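Bidstead library opens its doors again

After a long and rather quiet winter, Bidstead library is open again, and what a pleasure it is to hear the chairs scraping! 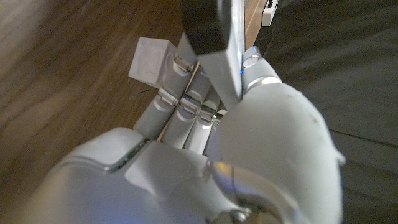
The reading room has been painted from top to bottom, and 2,152 books are back on the shelves. The colours will be familiar to anyone who remembers the old signs: charcoal black and a lighter grey, the same pairing as on the flat object held upright in the white fingers.

Opening hours are nine to five, with a late evening on Tuesdays.

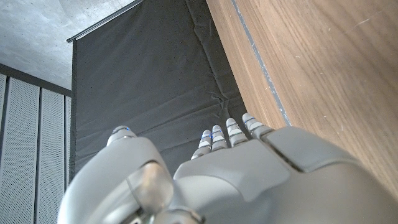 Evening visitors from Boretthorpe can take the 74 bus, which stops by the side door. Look for the little blue light over the step, not much bigger to the eye than the one glowing on the thumb, and ring the bell if the door sticks.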